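Soft Toy Check – Playroom and Waiting Area
Lolell Family Center, April round
Checked by: Aldana Figueroa
Second reader: Jianhua Shen
Start 8:30 a.m., finish 10:15 a.m.

Scope: plush and felt toys only. Plastic kitchen pieces, blocks and puzzles are on the other sheet. 65 items on the register, all found except one (see end).

Ratings: OK / WATCH / REPAIR / REMOVE

1. Seams closed, no filling showing
OK for most. REPAIR for the gray rabbit, left ear, gap long enough to get a fingertip into. REMOVE for the felt fried egg. The yolk has been resewn twice and the base felt is now too thin to hold a stitch.

2. Eyes, noses, buttons
Pull each one by hand, firm and steady. OK. The Nusaden bear has one eye that turns when twisted but does not lift. WATCH.

3. Ribbons, cords and loops
Anything longer than the width of a hand comes off. Cut the hanging loop from the plush carrot. It was still on from the store.

4. Patches and embroidery
Run a fingernail around the full border of every patch, then look at the stitching inside it for loose ends. Play food needs the most time here, as the labels are the part that gets picked at.

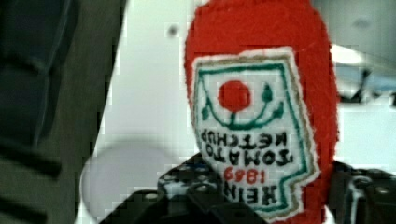 Thread ends under 1/4 inch can stay if they do not pull. Anything longer gets trimmed flush, never yanked. A patch that lifts at one corner is REPAIR, and one that lifts on two sides is REMOVE until it has been sewn down all the way around. Do not use fabric glue. We tried it on the milk carton last year and it dried hard enough to scratch.

Comment (J.S.): Please check embroidered letters separately from the border. They fray on a different schedule.
Reply (A.F.): Will add a line for it on the next sheet.

5. Surface wear
Fuzz is fine. Bald spots are fine if the backing is whole. Clumps that come away between two fingers are not fine in the under-threes corner, and those toys move to the big shelf. Moved today: one plush lemon, one owl.

6. Cleanliness
13 items went to the wash bag. Cold wash, Stuneck mesh bags, flat dry on the rack by the back window. The dryer in the staff room runs too warm for felt, even on low – the bread slices came out curled in February and have stayed that way.
Surface wipe only for anything with a squeaker or crinkle sheet inside.

7. Hidden hard parts
Squeeze each toy along its whole length. OK except the Wu drum, which has something loose in it that was not there at the last check. REMOVE, placed in the office drawer. Will open the seam and look before deciding.

8. Storage
Bins no more than three-quarters full. The large bin under the bench was packed to the lid again. Took 30 minutes to sort it into two. New bin labels needed, the old ones have peeled.

Open items
– Rabbit ear: Jianhua to sew
– Replacement for the fried egg: not urgent
– Missing: small plush pea pod, last signed off in the waiting area
– Register sheet is on its last page, print more

Rating for the room: pass, with repairs.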